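Home | Topics | Laundry & Clothing | Ask the Community | Sign in

Navy cotton fading after a few washes

Tiina Aaltonen
Hello everyone! I have a small pile of navy things I love dearly, and after 4 washes they already look tired and a bit gray along the folds. I wash at 60 because my mother always did (and I suppose I never thought to question her). Is there any way to slow this down, or is navy just like that?

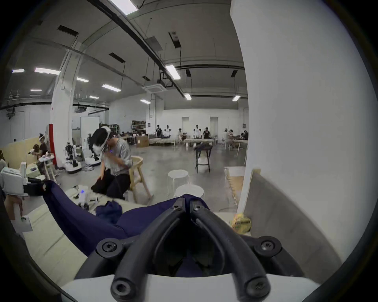 Oskari Tuominen
Sixty is far too hot for dark cotton, Tiina! Turn everything inside out, drop to 20 or so cold setting, and go easy on the powder - most of us use twice what we need. I also stopped packing the drum so full, and my oldest sweatshirt has held up nicely ever since. Dry in the shade if you can. Sun on a Tapley balcony in April is stronger than it looks.

Odair Nogueira
vinegar in the rinse, my aunt swears by it. never tried it myself 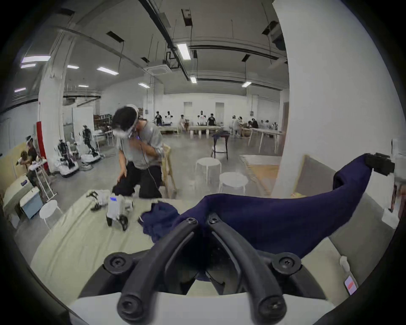
Last edited: Tuesday, 4:20 p.m.

Jouko Salminen
I'd add that gray along the folds is often plain rubbing, so zip up anything with a zipper and keep the jeans and towels for another load. What's already gone won't come back with washing, but a packet of navy dye does wonders on pure cotton. Polyester thread stays the old color - look at the label first.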